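Home » Newsroom » Press releases

Staranier extends Pidine tableware glaze line, opens Kamata finishing hall

2026-07-20. Staranier, a maker of glazed stoneware for restaurants and canteens, has added a pale green to its Pidine line of small tableware. The company has also moved glazing and final inspection into a new hall at its Kamata site. Orders for the new color are open to trade customers now. Deliveries start in September.

The Pidine line is made up of small dishes, plates and bowls that share one clay body and one firing schedule. Until now the line was sold in white, gray and dark blue. The green glaze uses the same base recipe as the white, with a copper-free colorant added before milling. It needs no change to kiln settings, and green pieces can be fired in the same load as the other colors.

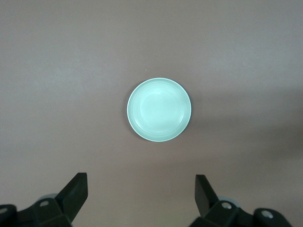
Glaze and body

Pale glazes show uneven thickness more readily than dark ones. Where the coat runs thin the body shows through, and where it pools the color deepens. Staranier changed the dipping sequence for the new color to keep the coat within tolerance on sloped walls. Pieces are held at a fixed angle when they leave the glaze tank and are turned once before the coat sets.

The stoneware body is unchanged. Pieces are fired once, after glazing, and the foot is ground flat before packing. Existing customers can mix the new color with stock they already hold, as stacking height and foot diameter are the same across all four colors.

"The color took longer than we planned," said Eero Kokkonen, head of production at Staranier. "The first batches were too yellow after firing, and the next ones were fine in the center and weak at the rim. We went back to the milling time and fixed it there."

Finishing hall at Kamata

The Kamata hall replaces two smaller rooms at the older Geritier works. It holds the glaze tanks, the drying racks and the inspection tables under one roof. Kilns were already at Kamata, so unfired pieces no longer travel by road between glazing and firing. Staranier expects fewer chipped edges as a result and will report breakage figures to trade customers after the first full quarter.

The hall has a planned output of 3000 pieces per shift and employs 37 people. All staff from the Geritier glazing rooms were offered posts at the new site. Geritier remains open for clay preparation and mold making.
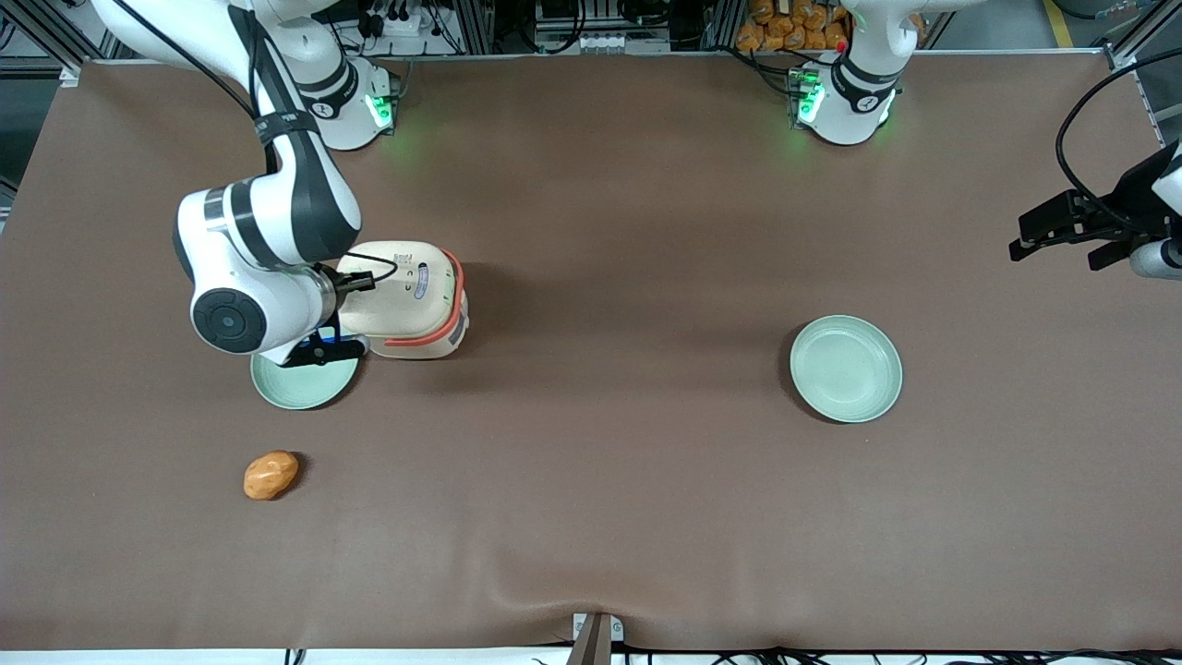
Ordering and availability

The green glaze is offered on every shape in the Pidine line. The minimum order is 30 pieces per shape, the same as for the existing colors. Prices match those of the white glaze. Sample sets can be requested through the regional sales desks and are sent with a data sheet covering dishwasher use, microwave use and storage.

Orders placed before September ship in the sequence received. Customers with standing orders may switch part of their volume to the new color without a new contract.

About Staranier

Staranier makes glazed stoneware for restaurants, canteens and hotels. It has works at Kamata and Geritier. Press inquiries should be addressed to the Staranier press desk at Kamata.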